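Stories > Short fiction > The Lemon Account

Clinard paid 200 dollars a month for somebody to have opinions about drinks, and that spring the somebody was Ginette. She did not believe in zero sugar. She did not believe in lemon either, if it came with a label telling you so.

"Zero what?" she said. "Zero of the thing you'd buy it for."

The note from Wadside wanted 93 words on freshness. She had managed four, and two of them were "allegedly." She pulled up the pictures again and went through them slowly, the way she read a lease.

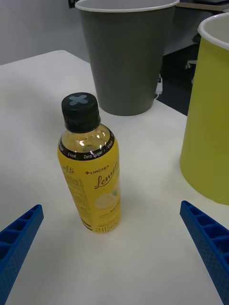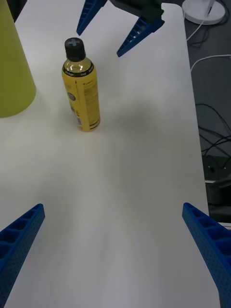

Yellow label, yellow drink, black cap. So far she was buying none of it.

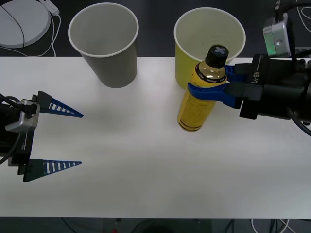

Barrett Sorensen thought she was being unfair, and told her over the phone that people didn't drink the stuff for the lemon, they drank it because it was three in the afternoon and the coffee was gone. His sister went through a case of it every November. Was she supposed to feel lied to?

"Does she say it tastes like lemon?"

He had to think. She said it tasted like yellow, he admitted, and she meant that kindly.

Ginette wrote it down, then crossed it out, then wrote it again smaller. Wadside would never print it. They would want "bright," or "crisp," a word she had only ever trusted on bacon. She typed "bright" to see how it looked, and it looked like 200 dollars.

She left it there and went to see if there was any coffee.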